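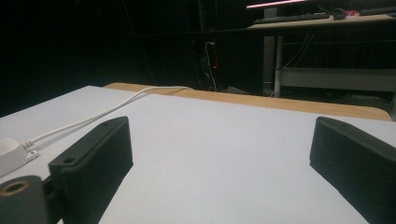 Chapter 2. Planning and budgeting your station

Buying a pair of Runeck hand-held grippers is the fun part, and we know you want to skip straight to it! Give this chapter one evening first. Most of the money in a good station goes into plain things: a table, a light-colored top, cables of the right length. A pair of black fingers over a bright white top gives you strong contrast at almost no cost, and even an everyday computer mouse with a thin cable makes a great first object to practice on.

2.1 Measure before you order

1. Pick the table you already have, if it's steady. Mark where the operator will sit.
2. Measure the top and write the numbers on the Flinura planning sheet. Leave 4 inches of slack on every cable run.
3. Check the height with the operator seated and both arms free. Try it with sleeves rolled up, and reach all the way to the back.
4. Decide which objects you'll work with in the first month. Buy for those. You can add more later, and you will!

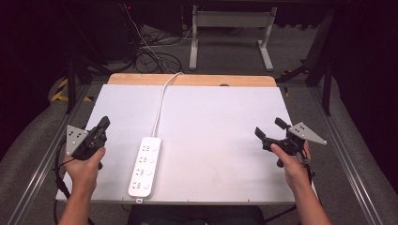

5. Price the board last. A plain white sheet laid over the table is fine, and it can run wider than the table as long as it doesn't rock when you lean on it.

Note: Boards pick up scuffs. Put a spare in the budget now, so you can swap it over lunch.

2.2 A starter budget

Sturnden members order through the shared Cabello parts list. Prices are in dollars, before shipping.

Board and one spare: 200
Cables, clips and a power strip: roughly 200
Rails and mounting parts: 254
Grippers: see the current Runeck quote

Keep the rails on the list even if money is tight. We ran without them for a while and spent far too many mornings lining things up again.

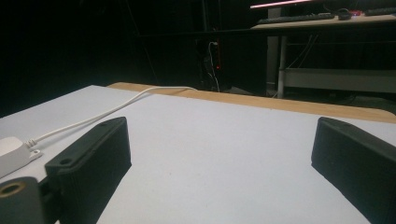 Photo: Flinura setup team

2.3 Printed fingers

Fingers are where a small budget really shines. If you have a 3D printer nearby, plan on printing your own and keep a few sets in a drawer.

1. Order filament in matte black. Shiny fingers throw glare.
2. Order extra screws with the first batch. They're tiny and they roll.
3. Fit one set and test it on your real objects before you print more.

Caution: Disconnect the gripper before you change a finger. Keep your own fingers clear of the jaws when you plug it back in.

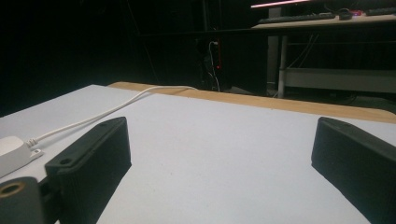 4. Write the print date on each bag of spares, then note how long each set lasts. After a couple of months you'll have a solid number for next year's request.

2.4 Before you send the order

Read the sheet once more with the person who'll use the station. Check the cable lengths again, and check that the board fits through your door (ours had to go back). Then send it off and move on to Chapter 3, where you get to put it all together!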